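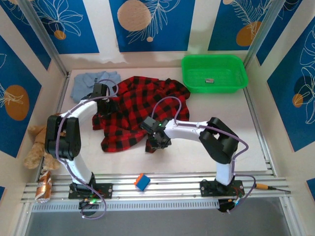 I have worked in the returns room at the Heterton laundry for long enough to have an opinion on the folding arms, and my opinion is that most of the talk about them misses the work itself.

The talk is about numbers. A good folder on our floor does 155 shirts in a shift. The arms, when Plukelness put them in last May, were meant to reach 100 and then climb. Managers like that comparison. It leaves out who does the sorting, who checks the collars, and who gets called over when one shirt has ended up on top of another.

A checked shirt over a plain one is a small problem for a person. You feel the thickness, find a corner and lift. You don't think about which cloth the button belongs to.
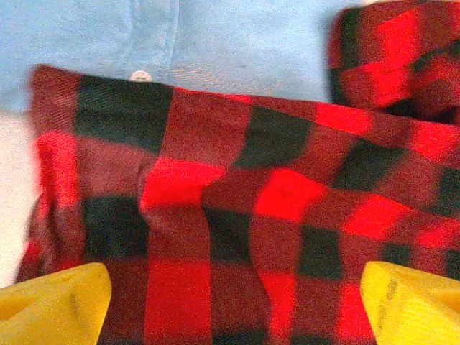
The arms need that settled before they can do much, and on our shift the settling falls to the 4 of us who used to fold. We lay things out, we watch, we step in. It is lighter on the wrists and I won't pretend otherwise. It is also duller, and it is paid at the same rate as before, although we now answer for the machine's mistakes as well as our own.

The Besson site across town handled this better. They wrote the minding into the job description, put the grade up and gave people 2 hours a week of paid training. Kenwood, our owners, call the same duties "support" and have left the contract alone.

I am not asking for the arms to go. I would like whoever signs for the next pair to spend a Sunday shift with us first, standing up, with a full basket, and then decide what the job is called and what it should pay.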